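Handheld gripper demos at home: what's your collection routine?

tannin_bay
Started in March and I am completely hooked, so I figured I'd start a thread and compare notes. I've been collecting demonstrations with a handheld gripper (printed fingers, camera on top, the usual) for a tabletop policy. The goal is sorting small packets into a divided tray, and moving the tray itself when it's in the wrong spot. I had 57 good episodes by the end of the first weekend and trained on them right away because I have no patience at all. It sort of worked! It went to the right side of the table and closed on something, and I yelled loud enough to wake the dog.

Questions for people further along:
How many episodes before you stop and train?
Do you change the table between sessions or keep it the same?
Do you keep the fumbles?

I'm calling the whole thing Lalel, if I mention that later and confuse anybody.

pocketlathe
Welcome, this is the best hobby. Mine is Bastos and it folds washcloths, badly.

I train at 50 and then look at where it fails, and go collect more of that. Don't collect a giant pile first. You'll find out your second session had the gripper opening backwards in the logs or something equally dumb, and then you get to throw away an evening. Ask me how I know.

Table: keep it the same until the thing works once. Then start moving stuff.

quillfeather_oh
Disagree on the table. If you keep it the same until it works, you get a policy that has memorized your table, and then you're starting over with a false sense of progress. I vary from the first episode. Object position, my standing position, which lamp is on. It takes longer to get the first success and I think it's worth it.

pocketlathe
Longer to first success means longer before you know whether your pipeline is broken, though. I had a time offset between the camera and the finger width for my whole first month. A fixed table would have shown me that in one night. With everything moving around I just thought it needed more data.

quillfeather_oh
That's a fair point about the offset, but you can check that without training anything. Open and close the fingers in front of the camera, plot the width, step through the video. Takes a few minutes.

pocketlathe
Sure, NOW I know that.

tannin_bay
OK I have not done that check. Going to go do that check.

tannin_bay
Did the check. I'm off by 3 frames. Every single episode. Thank you both, wow. It's a constant shift so I can fix it in the conversion script and not lose anything, but I would have gone on for weeks.

gantrymoth
Fingers are the thing I'd look at next. People spend forever on cameras and then leave one finger pad a hair looser than the other. If a pad rocks under load, the grasp you felt in your hand is different from the one the robot is going to make. I snug mine before every session and put a pencil line across the joint so I can see if it crept.

Also on fumbles: keep them if you recovered. Drop them if you put the thing down and started over. A fumble followed by a calm regrasp is about the most useful episode you can give it.

hollis_bench
I'll push back on keeping fumbles. I had a bunch of regrasps in my set and the policy learned to regrasp things it already had hold of. It would pick up the block, let go, pick it up, let go. Very pleased with itself. I took those episodes out and it stopped.

gantrymoth
How many regrasps compared to clean ones?

hollis_bench
More than I should have had. I was new at it and I was clumsy, so it was a big share of the set.

gantrymoth
Then I think we're both right. A few are good. If they're most of what it sees, that becomes the task.

quillfeather_oh
It could also be that it couldn't tell from the view whether it was holding anything. With a low camera and dark pads, a small block nearly vanishes once the fingers close. Did the blocks stick out past the pads at all?

hollis_bench
No. Huh. They were smaller than the pads. Now I want to put those episodes back and try again with bigger blocks.

tannin_bay
This is great, keep arguing please.

Update on Lalel. I retrained with the time shift fixed and the difference was night and day on the packets. The approach is smooth now, it slows down before closing, it looks like me! The tray is a whole other story. It's frosted plastic and I've got it on a white surface, and the policy drifts when it gets near it. It'll come in from a reasonable height and then wander around like it's looking for its keys.

pocketlathe
Frosted on white is hard mode. Can you put a dark mat down?

tannin_bay
I could, but the place I want it to work is white, so I'd kind of like to solve it on white. Is that stubborn?

pocketlathe
Yes. Do it anyway, I want to see.

skeinrunner
Long-time reader, first time posting in this section. I did clear storage bins last winter (project name Herka if you search the archive) and what helped me most was light from the side. Overhead light flattened everything. A low lamp off to one end made the ridges and the rim show up, and the drift near the bin mostly went away. I also collected a batch where I approached from both ends, because I'd been coming in from the same corner every time without noticing.

Other thing that helped: start some episodes with the gripper already low and close to the bin. My early ones all started way up high, so the time spent near the rim was a tiny slice of the data.

quillfeather_oh
Seconding the low starts. I'd also do some where you begin slightly wrong, off to one side, and correct in. It needs to see what getting back on track looks like.

tannin_bay
Low starts are a really good idea. I looked through my set and all of them begin from the same comfortable height, pretty much wherever my elbow wanted to be. So tonight's plan is a session that's just the tray. Fingers open, come in low across the table, take hold of the near wall, shift the tray, let go, back off. I'm leaving the packets out of it until the tray part is solid. 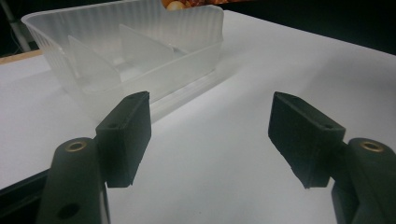 I'm also going to try leaving the dividers in for some and pulling them out for others. Part of me thinks they're a help, since they give it something with a clear slope to look at. The other part worries it'll lock onto them and then be lost when the tray is empty. If anybody has tried this with bins that have removable parts I'd love to hear it.

skeinrunner
Mix them, and don't do all of one kind and then all of the other. My light changed over the evening and I ended up with "lid on" equals "bright" and "lid off" equals "dim" in the data. Took me way too long to figure out why it cared about the lamp.

gantrymoth
Ha, I did that with two colors of cup. Flip a coin before each episode.

hollis_bench
Dividers in, for what it's worth. I'd want every edge I could get on that thing. Get it working and then take them out.

quillfeather_oh
And I'd say out from the start for half of them, but you knew that.

tannin_bay
Coin it is! Report from the session: my arm is tired and I'm very happy. Side light is a real improvement just looking at the video, the ribbing shows up so much better. I threw out 7 episodes, all for the same reason, which was that I squeezed before the near wall was between the pads. I was rushing. I put on slower music and that fixed it.

Training overnight. I know it's a small batch, I know, I just want to see.

pocketlathe
You have to report back. It's a rule I made up just now.

skeinrunner
When you test it, put the tray somewhere you didn't collect. Even a hand's width over. It's tempting to line it up just like the demos and cheer.

tannin_bay
Results! Tray in a familiar spot: goes right to the wall and grips it, and the wandering is gone. Tray shifted toward me: gets there, grabs a bit high, still moves it. Tray turned at an angle: nope. It closes on air next to the corner and then confidently drags nothing across the table. I laughed so hard.

So angled trays are the next session. I never turned it once in the demos, which seems pretty silly now that I'm typing it out.

quillfeather_oh
Turn the tray AND change where you stand. Otherwise you'll rotate your wrist the same way every time.

hollis_bench
Meanwhile I put the regrasp episodes back in with bigger blocks. It still lets go sometimes, but far less. I'm half convinced about the visibility thing. Only half.

gantrymoth
Is anybody else sharing their sets? I've got washers-onto-pegs I could put up, and I'd trade for anything with soft packaging.

tannin_bay
I can share the packets once I've run the time fix on all of them. The Skilstead converter chokes on my timestamps, so I'm rewriting that part first. Give me a few evenings.

pocketlathe
Washcloths are yours if you want them. They're not pretty.

Contact the moderators | Posts are copyright of their authors | Back to top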